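Subject: Re: [grapes-home] Cordons or canes for a short row?
To: grapes-home list

Hello all,

Thank you for the answers to my question from Friday. I was reading them with the dictionary beside me, because some of the pruning words are new to me even after many years of doing the thing itself.

One of the answers said:

> I would not change an old vine to cane pruning only because the
> bunches are small. First look at how many buds you leave. If your
> spurs have four or five buds each, the plant is feeding too many
> shoots and every bunch pays for it. Cut to two buds for one winter
> and see. Also, what is the spacing? You wrote that the row is short
> but not how short.
>
> And do you thin the bunches at all? Most people on this list don't,
> and then they write to ask why the berries look like peas.

The row is 57 feet long and it has 6 vines, so they are not crowded. The soil is clay with some stones, the slope is to the southwest, and there is a wall behind the first 3 vines. These ripen earlier than the rest. The variety came to me under the name Folska, from a nursery near Penthorpe which has closed now, and I could never find this name in any book. If somebody on the list knows it under another name I will be very thankful. The berry has seeds, the skin is thick and slips off in the mouth, and the taste is a little like strawberry, so I suppose there is some American grape in the family.

About the buds, you are right and I am ashamed. I went out with a flashlight the same evening and looked. I was leaving four buds in most places, and on the old vine by the gate even more, because it is hard for me to cut away wood that looks healthy. My father-in-law pruned very hard and I always thought he was cruel to the plants. Now I think he knew something.

About thinning, no, I never did it. I have read that one should take off the "shoulders" of the bunch, or the lower tip, when the berries are very small. I don't understand which one. Is it different for table grapes and for juice? We eat ours fresh and what is left becomes juice and a kind of thick syrup that my wife puts on pancakes.
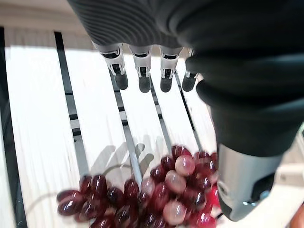
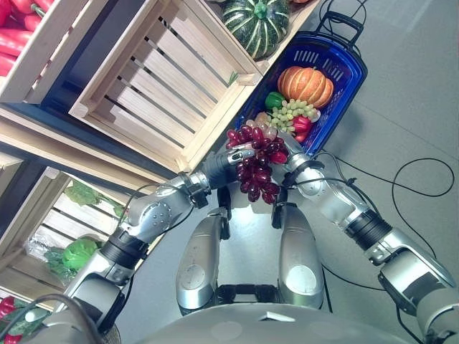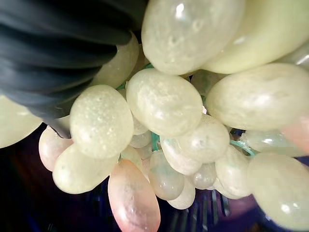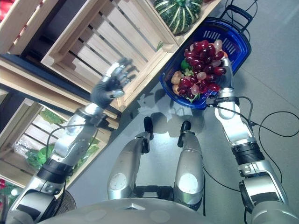

The other question that came up was bird nets. I have used the black net with the small holes for three summers. It keeps the starlings out but it is terrible to take off, because the tendrils grow through it and I must cut each one. Last year I lost a piece as long as the kitchen because I became impatient and pulled. Negussie, the farm store here, now sells bags made of white fabric, one bag for one bunch, with a string at the top. A pack of 70 would be enough for me if I put them only on the vines by the wall, where the birds begin. Has anybody used such bags in a humid place? I am afraid of mold inside, because in August we have fog almost every morning and it stays until ten o'clock.

My neighbor says that the bags also help against wasps. With the net the wasps came in freely, and once a berry was open they finished the whole bunch in two days.

Regarding the trellis, somebody asked if the wires are tight. They are not. The end post on the low side is leaning and I will have to put in a brace before I prune, or else tie everything twice. I have an oak post that I was saving for the gate. The ground is soft in March, so it must be then, and the pruning directly after it. I know that the vine will bleed if I cut so late. I read in our archive that this does no harm, but when I see the drops falling from the cuts I don't like it, so please tell me again that it is all right.

So my plan at the moment is this: brace the post, cut all spurs to two buds, leave the old vine by the gate as a spur vine also, and change only one vine to canes, the last one on the low side, to compare. It has a good young shoot from low on the trunk that I can lay on the wire. If it goes badly I have lost one vine's crop and we will have less syrup.

I also have cuttings to give away in the winter, if anyone wants to try this grape without a proper name. They root easily in a bucket of damp sand. I can bring them to the plant swap in Serkham, or mail them if you pay the postage. Please write to me directly for this and don't answer to the whole list, or the moderator will be unhappy with me again.

With best regards and thanks for your patience with my English,
the one with the leaning post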